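Robotics & Software | 4 min read

2023-12-04

Zarker releases new planning software for two-arm sorting cells

Zarker, a small software company from Celtusmont, has released the second version of Sturnano, its planning and control package for workstations where two robot arms share one table. The new version changes how the program decides which arm should move next, and what it should do when the camera is not sure what it sees.

The company has tested the software since May on a task that sounds simple: moving small packaged snacks between plastic bins. For a planner, the task is difficult. The wrappers are shiny and soft, they lie on top of each other, and their shape changes when they are touched. Two arms that want to work at the same bin must also keep a safe distance from each other.

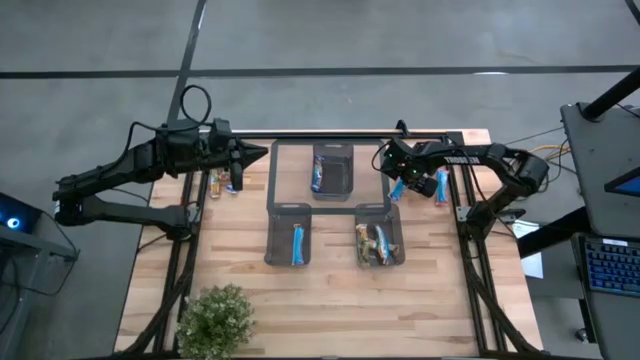

Two arms at the sorting table, with wrapped snacks on the wood and in the bins.

In the first version of Sturnano, the table was divided into a left and a right half, and each arm stayed mostly on its own side. This was safe, but slow. If all the remaining items were on the left, the right arm had to wait. In the new version there is no fixed border. The planner reserves a volume of space for each movement, and releases it step by step as the arm leaves. The second arm can start its own movement when the part it needs is free -- it does not have to wait until the first arm has returned to its rest position.

According to the company, a full sorting round in its test series now takes 68 seconds on average. Zarker did not give a comparable number for the first version, and said that the old tests were made with a different set of items.

The perception part was also rewritten. Before, the software tried to give a name to each package before it planned a grasp. Now it first looks for a surface that the fingers can hold, and the name of the product is decided later. The developers say this helps most in full bins, where only a corner of a wrapper may be visible. If the confidence is too low, the arm moves to the side and the program takes a new view before it tries again. An operator can set how many times this is repeated. The default is six.

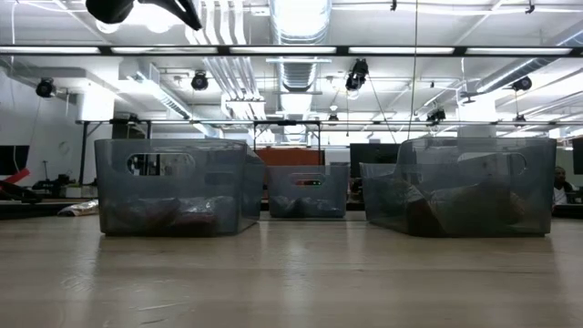
The test items are not limited to flat bars and small bags. Bulky and soft objects were added over the summer, after early users asked for them. Such objects are a problem for collision checking, because their real outline is different after every grasp. Sturnano now keeps a larger margin for an object which it has classified as soft, and the margin becomes smaller only after the object is lifted and measured again in the camera image.

Zarker has also published a set of 183 recorded rounds together with the release. Each recording contains the camera images, the joint positions of both arms and the log of the planner, with the reason for each decision written in plain words. A user can open a recording, stop at any step and change one setting to see which plan the software would choose instead. The company says that its own engineers use this replay tool more than any other part of the package. 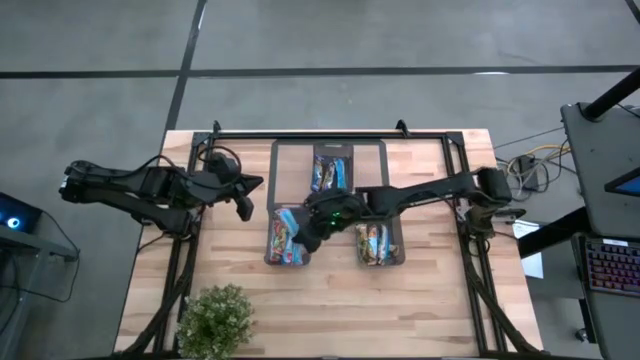
One of the first users is Krishnan, a packing company which handles mixed gift boxes. It has run the software in a trial for 14 weeks. The company says the change that its operators noticed first was the quieter motion. In the old version, an arm sometimes started, stopped and started again when the other arm came near. The new planner accepts a slightly longer path if it can be finished without a stop.

Some limits remain. The software supports two arms only, and both must be mounted to the same table. The cameras have to be calibrated again if one of them is moved, and this takes up to half an hour. Transparent packages are still often missed, and the release notes advise users to keep them out of mixed bins for now.

Sturnano 2 can be downloaded by existing customers at no extra cost. A version for new users will come with a simpler installer, which Zarker plans to finish in May. The recorded rounds are free for research and teaching -- a registration is needed to get them.

Tags: motion planning, perception, dual-arm robots, software releases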